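Getting hard water scale off cups and tumblers

Our water is hard. Really hard. Moved into the Fodstead place in June and by the end of the month every glass had a white haze on it. Here's what works, fast version.

What you need

White vinegar, the cheap kind. Baking soda. An old toothbrush. A dishpan. Soft cloth, no steel wool – it scratches and then the scale grabs on even worse.

Step 1. Sort first

Plastic in one pile, glass in another, anything with a metal rim on its own. Check for cracks. Cracked ones go out, dont bother.

Step 2. Soak

Half vinegar, half warm water. Not boiling, thin plastic warps. Glass gets an hour. Plastic gets 20 minutes, then look at it. Metal rims – keep them out of the soak, wipe with a damp vinegar cloth and rinse right away. My sister-in-law Solange left a set in overnight and the rims went dull for good.

Colored plastic is harder to judge. Red especially, the shine hides the film until you tilt it to the light.
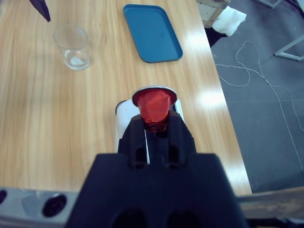 Step 3. Scrub the bottoms

Paste of baking soda and a little water. Toothbrush, small circles, get into the corner where the base meets the side. That's where it builds up. Rinse well or you get a chalky taste.

Step 4. Dry right away

Most people skip this. Air drying puts the spots right back. Cloth, inside and out, then leave them right side up for a bit before stacking. Stacked damp they stick together and smell.

If two are stuck: cold water in the inner one, warm water around the outer one, wait 2 minutes, twist. Don't pull straight up.

How often

Every 5 weeks for us. Softer water, maybe twice a year. Ismael rinses his with a splash of vinegar after each wash and hardly ever has to soak, so thats an option if you have the patience.

Kettle is a seperate job, will write that up next.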